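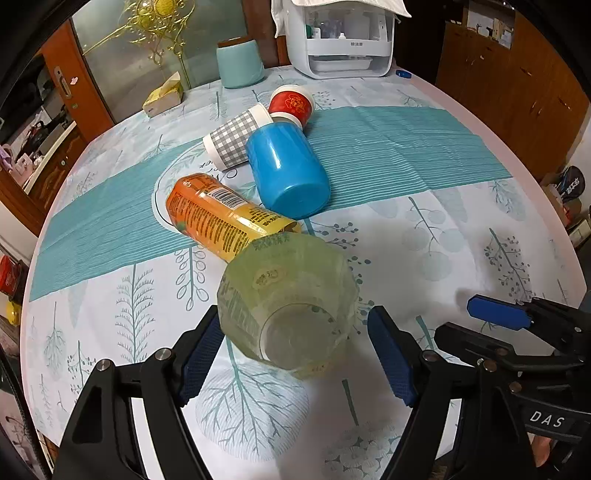 **Figure 2.** A round table with a printed cloth and a striped teal runner laid across it.

## 4. What the Cloth Is Doing There

### 4.1 Covering as a household habit

When we began visiting homes in Plukville we had planned to talk with people about meals: who cooked them, who sat where, and how long everyone stayed once the plates were empty. We did talk about those things, and happily, but again and again our hosts steered us back to the cloth. They wanted to tell us where it came from, which aunt had disapproved of it, and what had been on the table before it. By the end of our first February in the field we had so many pages of notes on table linen that Urmila Kushwaha suggested, half teasing, that we give it a section of its own, and so we have.

Of the 107 households that took part in the study, 52 told us they kept a cloth on the main table all the time, including between meals. We had expected the number to be much lower. Earlier writing on the subject, including our own pilot work in Retholm, treated the tablecloth as something for guests and holidays, brought out of a drawer and put back again. In Plukville the everyday cloth is a settled part of the room, and taking it off is the event that gets noticed. One woman in her seventies told Sneha Mishra that she felt "a bit undressed" on laundry mornings, and went and sat in the other room until it was back from the line.

### 4.2 Layers

Many tables carried more than one layer. Most often this was a full cloth with a runner across the middle, as in Figure 2, where white cloth with teal and gray plant motifs lies under a teal runner with thin white stripes. People had a good deal to say about how the two should go together. Some held firmly that the runner must pick up a color from the cloth below. Others thought this fussy, and were just as firm that a plain runner calms down a busy print. We met mothers and daughters on opposite sides of this question, and on one long afternoon we drank three pots of tea while it was argued out in front of us (it was not settled).

The layers also wear at different speeds, and this shapes how they are bought. The runner takes the hot dishes, the mail and the elbows, and it was replaced far more often than the cloth. Several people described the runner as the part they could play with. It was cheap enough to change when the mood took them, while the cloth was chosen slowly and sometimes by the whole family. Geeta Agarwal's interviews on Valier Street are especially rich here, and we lean on them again in Section 5.

### 4.3 Plants, mostly

We asked each household to tell us in their own words what was printed or woven on the cloth they used most. Leaves, branches and flowers came up more than anything else, followed by checks and stripes, and then by plain colors. Lettering was less common and drew the strongest feelings, both for and against. A retired bus driver told us he had no wish to read at dinner. His neighbor across the landing liked a few curly words on a cloth very much, and said they made the table feel "finished."

It would be easy to make too much of the plants. Archana Chauhan has pointed out to us, quite rightly, that people can only choose from what the shops carry, and that leafy prints are easy to find. Still, the reasons people gave were often personal. They spoke of gardens they had left behind, of a grandmother's berry bushes, and of wanting something green to look at in the dark part of the year.

### 4.4 A note on round tables

Round tables gave their owners a surprising amount of trouble. A runner has no obvious direction on a circle, and we heard several house rules for placing one: pointing at the window, pointing at the door, or lined up with the chair of the oldest person present. Shafiq Wanigasekara recorded one household that turned theirs a little every week so that it would fade evenly. The earlier Dwivedi survey did not ask about table shape at all, and we would gently urge anyone planning a similar study to add the question. In Section 5 we turn to the drawers and cupboards where the other cloths are kept, and to the ones people could not bring themselves to throw away.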